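Sterile packaging: changes to transport testing from February

Members who ship single-use devices under the Mengal distribution agreement will need to submit new transport test data with each renewal file. The change applies to pouches and rigid trays. Bulk nonsterile goods stay under the old terms.

Each file must cover 2 shipping cycles, one by road and one by air, with seal strength measured before and after. The minimum sample is 77 units per pack type. Labs in Bosness and Prilesitz have agreed to run the full sequence, and turnaround is now some 8 weeks. 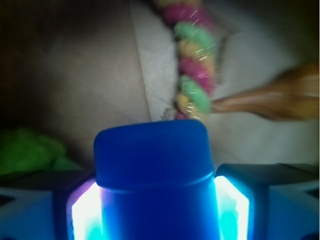
Edith Apaza objected that the sample size is hard to meet for low-volume implants, where a full lot may be smaller than the test group, and asked for dummy product to be accepted in the packs. The working group has taken the point. Dummy loads of matching weight and shape will be allowed if the file states how they were made.

Preton has confirmed that its existing seal data can be reused for one renewal, provided the film supplier is unchanged.

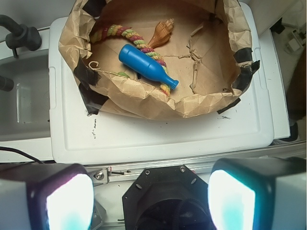
A change of film grade from the same supplier counts as a new pack type and needs its own data. A change of print on the outer carton does not.

Files sent before the end of February will be reviewed under the current rules. Late files go into the next round, and the 100-page limit on attachments still applies.

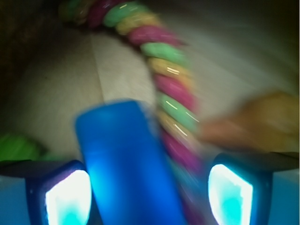

Labeling guidance

The revised symbols list is open for member comments. Send remarks by clause number, using the form supplied with the draft.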